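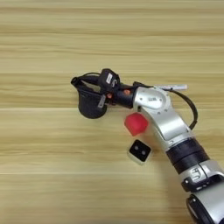

Skunemeroについて

Skunemero(スクネメロ)は、木の天板をつくっている小さな会社です。机や作業台の脚より上の部分、つまり板だけを売っています。脚はお客さまが用意するか、すでに持っているものを使います。「脚もセットで売ったほうが儲かるのでは」とよく言われますし、たぶんその通りなのですが、脚まで手を広げて天板の出来がよくなるとは思えないので、いまのところ始めていません。

会社案内というものを、私たちはあまり信用していません。「木のぬくもり」「一生もの」「職人のこだわり」と書いてある家具屋のページを、仕事柄ずいぶん読んできました。読み終えても、板の厚みも仕上げの油の種類もわからないことが多い。このページではなるべくその手の言葉を使わずに書くつもりですが、自分の会社のことを書くとどうしても甘くなります。割り引いて読んでください。

何をつくっているか

主力は、明るい色の板を横に並べて継いだ天板です。薄いベージュから蜂蜜色、ところどころ少し濃い茶色の筋が横に長く流れていて、板と板のあいだには細い継ぎ目がまっすぐ通ります。ページの最初の写真でも、継ぎ目がうっすら見えると思います。この継ぎ目を「目立たなくできませんか」と聞かれることがあります。上から濃い色を塗れば目立たなくなります。ただ、それなら木目もかなり沈むので、木を選んだ理由をもう一度考えてから注文していただきたいと思っています。

標準品の奥行きは80センチです。この寸法に深い根拠はありません。最初に借りた工房の入り口を、縦にも横にも苦労せずに出せる大きさがそれだった、というのが本当のところです。あとから「人間工学に基づいた寸法ですか」と取材で聞かれ、そう答えれば記事になったのでしょうが、入り口の話をしたら載りませんでした。

天板のほかに、端材でつくる小さな積み木も出しています。商品名はDrelterel(ドレルテレル)。着色したものと無塗装のものがあり、赤がいちばん早くなくなります。知育に効くかどうかは知りません。効果をうたう資料を取引先からいただいたこともありますが、読んでも積み木のおかげなのか、そばにいた大人のおかげなのか判断がつかなかったので、箱には寸法と塗料の名前だけを刷っています。

赤いものを明るい木の上に置くと、よく見えます。淡い木の上では色の小さな差もわかるので、うちの検品台は自社の天板をそのまま使っています。検品台だけ立派な定盤にしたほうがいいという意見も社内にあり、決着はついていません。

はじまり

Skunemeroは、レジナルド・バティストとアーロ・ヘイヴァーフォードの2人で始めました。バティストは以前、店舗の内装工事をしていました。ヘイヴァーフォードは帳簿の仕事が長く、木工の経験はほとんどありませんでした。いまでも彼は鉋をかけません。かわりに見積書の文言にうるさく、「高品質」と書くと必ず「何と比べて」と赤字を入れてきます。

創業のきっかけを聞かれると困ります。感動的な話がないのです。バティストが自宅用に買った机の天板が、ひと冬で反りました。買った店に問い合わせたところ「天然木の味わいです」という返事が来て、それに腹を立てたのが始まりといえば始まりです。ただし、いま自分たちで天板をつくってみると、木はやはり反ります。あの店の返事は言い方が悪かっただけで、中身はそれほど間違っていませんでした。私たちの説明書には「反ることがあります」と書き、その次の行に、どのくらいまでなら無償で直すかを書いてあります。

反りと傷についての考え

反り止めの金具をつければ絶対に反らない、と言う業者がいます。私たちは言いません。金具の穴を長穴にして、板が幅方向に動く余裕を残しています。動かないように固めてしまうと、そのぶんどこかに無理が行き、継ぎ目が開くことがあります。それでも開くときは開きます。

傷も同じです。「傷も味になる」という言い方を、私たちは半分しか信じていません。自分でつけた浅い傷は、まあ味になるかもしれません。金具の角で深くえぐった傷は、何年経ってもただのえぐれです。作業台として使う方には、重いものや角のあるものを置く場所にだけ敷物を敷くようお願いしています。全面に敷くなら、わざわざ木の天板を買う必要はないでしょう。

仕上げについて

標準の仕上げには、Karras(カラス)という名前で社内で呼んでいる油の配合を使っています。特別な秘伝のように聞こえるかもしれませんが、市販の油を混ぜたもので、配合はお問い合わせいただければお教えします。名前をつけたのは、棚の瓶を取り違えないためです。

艶はあまり出ません。照明の下でぎらつくと手元が見づらいので、わざと抑えています。艶がほしい方には、よその塗装屋さんをご紹介します。以前は艶あり仕上げも自社でやっていたのですが、正直に比べると塗装屋さんのほうが上手でした。

油は8か月ごとに塗り直してくださいと説明書に書いてあります。守っている方はほとんどいないと思います。私たちの事務所の天板も、かなり間が空いています。塗り直さないと白っぽく乾いた感じになり、水の輪じみが残りやすくなりますが、使えなくなるわけではありません。気になったときに塗る、という使い方の方が多いのではないでしょうか。

工房のこと

工房はSkanora(スカノラ)と呼んでいる古い倉庫の一階にあります。広くはありません。板を立てかける棚、継ぐための締め具、削る台、油を塗る場所。油を塗る場所は削る台からいちばん遠くに置いていて、それでも粉は飛んできます。対策として仕切りのカーテンを下げましたが、効いているかどうか、意見が割れています。

つくり置きできる天板は、大小あわせて300枚ほどです。そう書くと在庫が豊富なように見えますが、お客さまの希望寸法とぴったり合う一枚は不思議と見つからないもので、結局は新しくつくることがよくあります。お急ぎの方は、寸法に少し幅をもたせてご相談ください。

見学は受け付けています。案内できる者がいる日に限りますので、事前にご連絡ください。おしゃれな工房を期待して来られると、たぶんがっかりします。床には木の粉があり、音も大きく、お茶もお出しできません。板を手で触って、木目の流れと継ぎ目を近くで見て、買うかどうかを決めたい方には意味があると思います。触らずに買えますという売り方が増えていますが、画面で見た色と実物の色は違います。うちの写真も例外とは言えません。

木を売る会社として気になっていること

環境にやさしい、という言葉も使わないことにしています。使っている木の産地は製品ごとに書面でお渡しします。産地がはっきりしない板は、値段が安くても仕入れません。そこまでは言えます。木の天板を一枚買うことが環境のためになるかと聞かれたら、いまお使いの机をもう少し使うほうがいいのではないか、と答えることがあります。営業としては失格かもしれません。ヘイヴァーフォードはこの段落を削りたがりました。

価格は安くありません。同じ大きさで、木目を印刷した天板ならずっと安く買えますし、水にも強く、反りも少ない。食卓で小さなお子さんが毎日こぼすようなご家庭には、そちらを勧めることもあります。木目の筋が一枚ごとに違うことに値打ちを感じるかどうかは好みの問題で、感じない方を説得する材料を私たちは持っていません。

修理と引き取り

うちで売った天板は、削り直しをお受けします。削ると板は薄くなるので、何度でもというわけにはいきません。厚みを見てから、削れるかどうかをお返事します。他社の天板については、釘や金具が中に入っていないと確認できたものだけお受けしています。刃が欠けたことがあるためで、その刃代は誰にも請求できませんでした。

不要になった天板の引き取りもしています。状態がよければ削って小さな棚板にし、難しければDrelterelの材料に回します。積み木にもならない部分は薪になります。「すべて生まれ変わります」と書くとよさそうですが、薪は燃えます。

会社概要

社名:Skunemero
代表:レジナルド・バティスト
経理・見積もり:アーロ・ヘイヴァーフォード
事業内容:木製天板の製造と販売、削り直し、積み木「Drelterel」の製造
工房:Skanora一階
見学:要予約

お問い合わせの際は、置く場所、幅と奥行き、お使いの脚の種類をお知らせください。脚の写真があると見積もりが早くなります。用途もできれば書いてください。「いろいろ」と書かれると、こちらから質問のメールを何通もお送りすることになります。

このページは2023年5月に書き直しました。前の版には「一生お使いいただけます」という一文がありましたが、確かめた者がいないので外しました。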